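Tags: dataset, office, tidying, desk objects
2 comments · 13 shares

# Endley Desk Clearing

Short clips of people clearing up an office table. Cups, paper, small boxes, other bits that get left out. 327 clips in this release. Collected in February, mostly late afternoon, so the window light changes a lot between clips.

Maintained by Lacey Naylor. Labels by Xuân Doãn and Poppy Goodall.

## What's in it

- clips/ -- one folder per clip
- labels.csv -- object, start, end, outcome
- notes.txt -- read this first, esp. the bit on cups

## Objects

- cups: clear plastic, some upright, some tipped
- paper: flat or crumpled. Both are just "paper" in labels.csv, crumpled ones get a 1 in the last colum
- boxes: small only
- misc: anything long or flat that didnt fit elsewhere

Clear cups are the hard ones. Rim and reflections get confused, Xuân redid all of those labels. If you find a bad one, tell her the clip folder, not the row number -- rows move.

## Room

Same room throughout. Brick wall on the left, office chairs by the white cabinet, shiny gray table. The table throws back a lot of light. Other people may be standing about, faces are blurred.

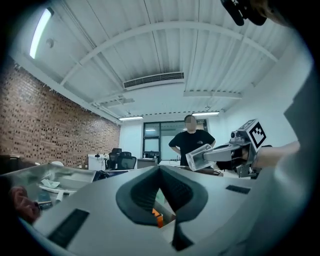
## Known problems

- outcome is blank in 13 rows
- "box" and "carton" both used, same thing, pick one
- v2 will drop the misc group

## Use

Free for research. Credit Endley Desk Clearing and link back. Questions to Lacey.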